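# Repointing at the Hapeta granary, part two

Wed 12 May

I said in the last post that I would write up the mortar once the north wall was finished. The north wall is not finished, but the mortar has been settled, so I will deal with that now and leave the wall for another time.

For anyone new to this, the granary stands on the lane above Melville and is the older of the two stone buildings left on the Hapeta farm. The walls are rubble stone laid in lime, faced on the outside and packed with small stuff in the middle. At some point the lower courses were repointed in hard cement. The cement holds water against the stone, and the faces of the softer blocks have come away behind it. On the north side the loss is 3 centimetres deep in places.

Rangi Te Moana cut out a sample of the original mortar in the spring, from high up under the eaves where the cement never reached. He crushed it, dissolved the lime out with acid and sieved what was left. The sand is coarse and sharp, with a good spread of sizes and a little crushed shell. The binder is a weak lime. There are also white lumps the size of a pea, which suggest that the lime was slaked together with the sand and used fairly soon afterwards.

We made up two trial mixes. The first used lime putty and the washed sand from the Hakora pit. It matched well for colour but was slow to take, and on an exposed wall it would have needed covering until the weather turned. The second used a feeble hydraulic lime with the same sand, at one part lime to 2 parts sand. This set more quickly and was still softer than the stone when scratched with a nail. We used the second.

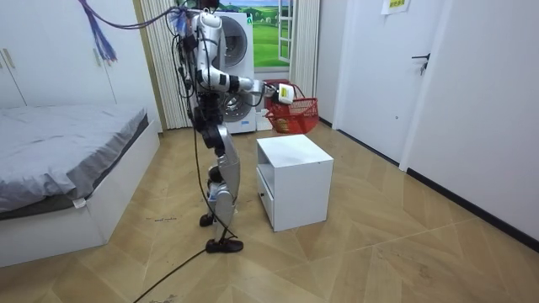
The joints are raked back to twice their width, brushed out from the top down and wetted the evening before, then again an hour before work starts. A dry joint will pull the water out of the mortar and leave it powdery. The mortar goes in with a narrow iron in layers, pushed hard to the back. Wide joints are packed with slivers of stone, which saves mortar and reduces shrinkage. When the surface has stiffened enough to resist a thumb, it is beaten with a stiff brush. That closes up the fine cracks and opens the face so that the sand shows.

Removing the cement has taken more time than anything else. Rhys Harawira tried a small grinder on one of the wide joints and gave it up after a metre, having nicked the stone on both sides. All of it is now being done with a plugging chisel and a club hammer. Where the cement is well stuck and the stone beneath is sound, we have left it alone. A few patches near the door will stay for that reason, and they look poor.

A word on cost, as two readers asked. The grant for the walls is 3981 dollars and covers materials and the hire of the scaffold. Spending to date is 3771. The largest single item was the scaffold from Vandard, which was booked for the whole of May and cannot be extended at the same rate. The lime was cheaper than I had allowed for. The sand was dearer, mainly on account of the delivery up the lane, which has a weight limit on the culvert and meant small loads.

There is a separate question about the roof. The present covering is corrugated iron on sawn rafters, and it is plainly later than the walls. One or two people would like to see it taken back to shingles. I can find no drawing or photograph that shows shingles on this building, and the pitch is on the shallow side for them. The iron is sound apart from the ridge. My own view is that it should be painted, fixed down properly and kept.

Gutters are a different matter. The building has none, and the splash from the eaves is what wet the lower courses to begin with. New lime will fail there too if the water is not dealt with. A shallow stone drain along the north side would take it to the ditch without anything being fixed to the wall. I have drawn a section and sent it to Rangi, who thinks the fall is too slight at the eastern end. He may be right. I will take levels again when the grass is down.

The damp sacking stays on the new work until the end of the week.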